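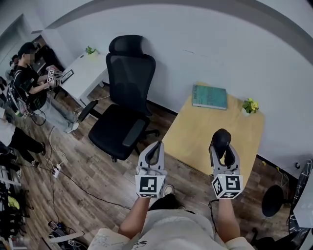
Lomton Side Table and Mesh Chair: Four Months In

Rating: 3 out of 5 for the table, 4 out of 5 for the chair

I bought the Lomton table in August to go next to my regular desk. I wanted a second surface for reading and for things I don't want mixed in with work. It is square with rounded corners, and it sits flat against the wall, where it takes up less room than a narrow desk would.

The top is a pale, light wood with visible grain. The color leans a little yellow next to a white wall, more than it did on the store page. If you are trying to match it to a white desk, you won't, but the two look fine in the same room. I keep a book and a small plant at the back and leave the front clear. That is about as much as I would put on it if you also want space to write.

Assembly was simple. The bolts came in one bag and the key was included. One of the holes was drilled slightly off and I had to loosen the other bolts to get everything lined up. After that it went together without trouble.
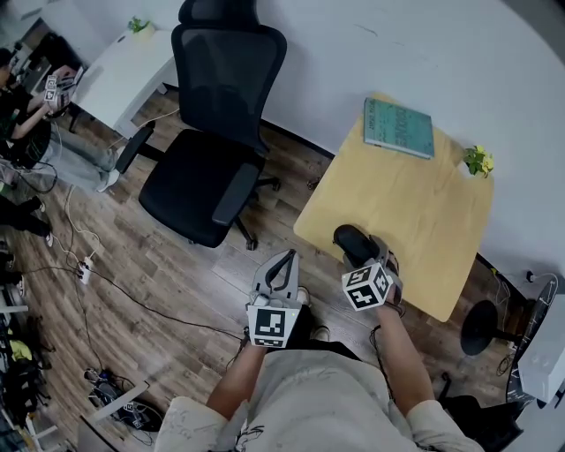
Tegan Whitelaw
Home and Office Reviewer

The rounded corners are the best part of the design. I move between the desk and the table a lot, and my old one had sharp corners that caught me on the hip. This one doesn't. A round stool seat fits under the edge of the table, so there is a spare place to sit that stays out of the way.

There is nothing on the table for managing cables. No tray, no clips, no hole in the top. Whatever you plug in ends up on the floor along the wall, and mine is a tangle of black cord by the outlet. A stick-on tray would fix it – I just haven't bought one. At this price Lomton could have put one in the box.

The finish has held up reasonably well. A water glass left a faint ring in the first week and it came out with a damp cloth. A coffee ring in the second month did not come out completely. Use a coaster. I wipe under the plant pot for the same reason.

The chair is the Quinlan, black, with a mesh back, a headrest, and padded arms on a star base with casters. I bought it separately. The mesh back is comfortable for a full afternoon. The seat cushion is firm and has not flattened so far. The casters roll well on a wood floor and have not marked it. I don't use the headrest much when I'm typing, but I do when I read.

The chair is tall. With the headrest on, it stands well above both desks, and in a small room you will notice it. My brother Ashton took the headrest off his and likes it better that way.

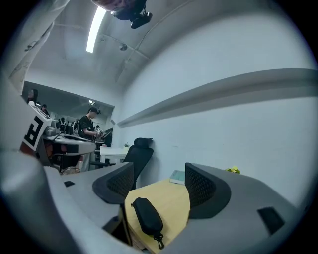 The table with a glasses case and a book on top, and the Quinlan chair behind.

I paid $101 for the table, with free delivery on orders of more than $100. It is fair at that price. I would not pay much more for it, given the drilling and the missing cable tray. The chair cost more and is the better product of the two.

Buy the table if you need a small extra surface against a wall. Skip it if you want a main desk with a monitor and a keyboard on it.

Posted Sunday, December 26, 2021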